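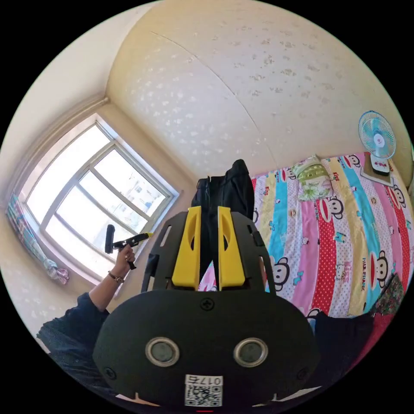
The coat by the window

Every flat has one. The coat that never made it to the wardrobe. It goes on the hook in June because the evenings are still cool, and in the depths of winter it's there again, same hook, slightly more tired about the shoulders. Mine is black. Most are.

I've spent the past month thinking about where coats live, mainly because mine was in the wrong place and I couldn't be bothered to move it. The wrong place being next to a window. Big old window, white paint, lots of small panes, the sort estate agents get worked up about. Lovely for a fern. For black wool, less so.

Sunlight fades dark cloth. We all know this about curtains and then forget it about clothes. It happens slowly and it happens on one side, so you don't notice until you're standing in a shop under harsh lights and the left sleeve is brown. Not very brown. Brown enough.

The alterations place I use, Betancur, two doors up from the launderette, sees it all the time. Re-dyeing is possible but they'd rather you didn't ask. Wool takes it nicely, linings don't, and the buttonholes come out a different colour altogether because the thread is usually polyester. Mine got a polite look and was handed back.

So – moving the coat. First question, hook or hanger?

A hook is quick. You come in, arms full, phone going, and the loop is on the peg before you've shut the door. But all the weight goes on one small bit of fabric below the collar, and after a winter of that you get the bump. The little tent at the back of the neck. A heavy coat shouldn't hang that way for more than an evening. A light jacket, fine, nobody will die.

A hanger is better for the coat and worse for you. It needs to be wide enough to reach the end of the shoulder seam and stop there. Too wide and it pokes the sleeve out, too narrow and the shoulder droops over the end like a wet towel. The thin wire ones from the cleaner's go straight back to the cleaner's. They're usually glad of them.

I tried a few. The Udetti, a chunky curved thing in beech, was the nicest to handle and took up half the rail. The Fodisden is flatter, has a grippy bar for trousers, and swivels, which matters more than I'd of thought if your hook faces the wrong way. Lives in the hall now. I bought 2 and should have bought more.

Then the rail. Oltau do a short wall-mounted one that sticks straight out from the wall so coats hang one behind the other, shop style, and you see only the front one. Good in a narrow room. It came with plugs meant for solid walls, mine are plasterboard, so that was a morning gone. Check your walls before you order.

Distance from the window: as much as you can manage. An arm's length is not enough if the room gets full sun. Round the corner of a chimney breast is ideal, behind a door does well, so long as air can get in. A damp coat shoved behind a door goes musty in a day or so. Let it dry out in the open first, well off the radiator, then put it away.

If the window is the only spot you've got, turn the coat round every so often so both sides get the same treatment. Or put an old shirt over the shoulders. Looks daft. Works well enough, and visitors assume it's laundry.

Brush it too, while it's hanging. Downwards, collar last, a proper clothes brush and not one of those sticky rollers, which only deal with the top layer of fluff and leave the dust sitting in the weave. Empty the pockets at the same time. Mine had 40 pence, a tube ticket and a very old mint in, all on the right hand side, which explained why it had been hanging crooked since before Easter. Keys are the worst for it, they drag the lining down untill the hem shows.

The hook by the window is still up. There's a tote bag on it, and on warm days a hat.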